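## Changes to the Estov Reading List for the coming term

The Estov list goes out to member schools and libraries in February, and several parts of the process have changed. Coordinators should read this item before ordering, as the old order form will no longer be accepted.

### Length and age bands

The list now holds 106 titles in six bands. Until now there were five, with a single band covering grades four through six. Libraries reported that this band was borrowed almost entirely by the older children in it, and that fourth graders went back to the band below. It has been split. Grade four now has its own band, and grades five and six share the next one.

Bands are set by sentence length, vocabulary and page count, in that order. Subject matter is handled separately, through the content notes printed beside each entry. A title with a short text and a difficult subject will appear in a low band with a note. Please don't move such titles between bands on your local copies. The borrowing figures are collected by band, and last term's returns from Ostitz had to be re-sorted by hand for this reason.

### Word counts for early chapter books

Early chapter books must now fall between 2000 and 3000 words, excluding front matter, captions and any glossary. The upper limit was higher before. Publishers who submitted under the old limit have been told which of their titles are affected. Most of these titles move up one band and stay on the list.

Counts are taken from the publisher's text file where one is supplied. Where only a printed copy is available, three full pages are counted and the average is multiplied by the number of text pages. The method overstates books with many chapter breaks, so a title that lands just above the limit is counted in full before it is moved.

### Nonfiction

Nonfiction makes up a larger share of the upper bands than last year. Additions include books on bridges, soil, map making, weather records and how computers are put together. Each nonfiction title is checked for an index, a contents page and a publication date. Titles without an index can be listed in the two lowest bands only.
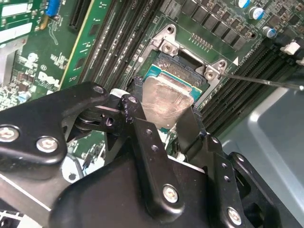
*A processor held over the open socket of a Dell motherboard.*

Science and technology titles are reviewed again after four years, history titles after eight. A title that fails the second review is marked "retiring" for one term and then dropped. Schools may keep retired titles on the shelf, but loans of them do not count toward the term return.

### Translated titles

Translated books are no longer held in a separate section. They are placed in the regular bands, with the original language and the translator's name given in the entry. The translator's name must also appear on the cover or title page of the edition supplied. Two editions were held back this time for that reason and will be looked at again when reprints arrive.

Bilingual editions are banded by their English text. The word count covers the English text only.

### Ordering through Tetano

Orders go through Tetano as before. The changes to the form are:

- Each band has its own sheet. Leave unused sheets in the file.
- Quantities are entered per title. Full-band sets have a separate line at the top of each sheet.
- Large print and audio copies are ordered on the last sheet, using the same title codes with an L or A added.
- Backordered titles are shipped when available and are not replaced with other titles unless the box is checked.

Title codes have changed for every entry in the two bands created by the split. Codes copied from last year's form will be rejected.

### Returns and borrowing data

Term returns should list loans by title code and band. In-school reading that does not involve a loan, such as class sets and read-aloud copies, goes in the second column. Several libraries have been adding the two together, and the combined figure can't be used. The last return produced over 40 corrections of this kind at the Devadiga branch libraries alone.

Libraries whose software cannot export by code may send a plain list of titles with loan counts. Include the author's last name, as three pairs of books on the current list share a title.

### Sample copies

Sample copies of the new grade four band can be seen at the Devadiga central library on Saturday from 10 a.m. They are for reference and cannot be borrowed. A second set will go to Ostitz afterward and will stay there until the end of the ordering period.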